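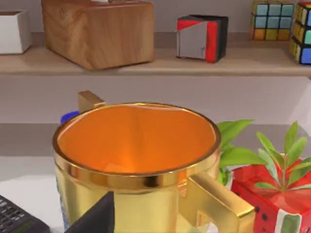

A gold mug with a squared-off handle.

Berolero is a garden and home shop in the harbour village of Gondia, known for its potted herbs, hardy perennials and a rather generous selection of things to put them in. It occupies the old Hanrahan chandlery, a low stone building whose oldest wall is traditionally dated to 1648, although the lintel bearing that year may well have been carried over from an earlier house on the site.

History

The shop was opened by Treasa Geraghty and her cousin Ultan Ó Dubhghaill, who had been selling seedlings from a trailer at the ferry landing and had run out of room for them (the trailer is still in the yard, and in most years it is full of nasturtiums). The Hanrahan family had given up the chandlery some time before, and the cousins took on the lease together with a good many coils of rope, which they sold off by the metre to gardeners wanting something sturdy for their climbing beans. 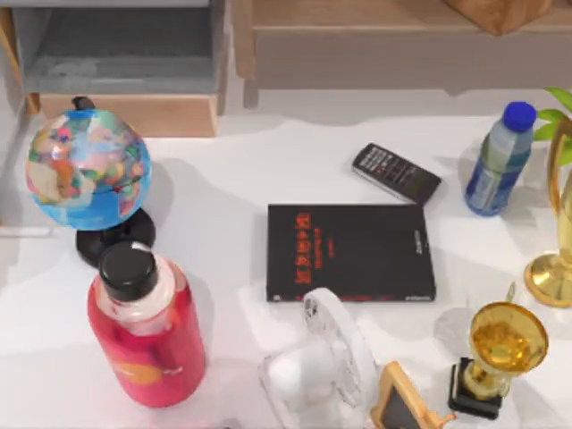
In its early seasons the business dealt only in plants. The home section came later, when Irén Virág, a potter from up the coast, asked for a bit of shelf space and was given the whole of the back room. Her grey-glazed planters, sold under the name Tiletti, remain the best-known line and are favoured by balcony growers because they hold up well through a hard frost.

Garden

The walled yard behind the building carries around 200 varieties through the growing season, with a strong leaning toward plants that can cope with salt wind. Sea thrift, rosemary and several old lavenders are the mainstays, and Mairéad Mac Giolla, who has charge of propagation, raises nearly all of them from cuttings taken on neighbouring properties.

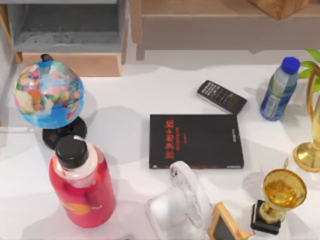 Visitors often remark on how far the stock has travelled. Mac Giolla labels each plant with its place of origin, and regulars will happily spend half an hour tracing them from one continent to the next, much as one might on a desktop globe with its countries in pastel pink, yellow and green and the ocean a vivid blue. Pelargoniums from southern Africa share a bench with Mediterranean thyme, and the colour on that bench in late summer is a treat.

Events

A plant swap is held each May, beginning at 9 in the morning, and tea is served under the awning until everything has found a home. Sinéad McGrath leads the winter wreath workshops, which fill up quickly and use greenery trimmed from the yard's own hedges.

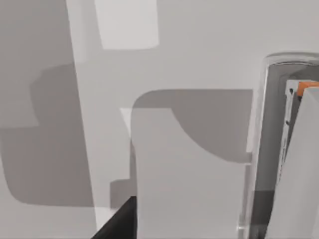
Shadows on a pale grey surface.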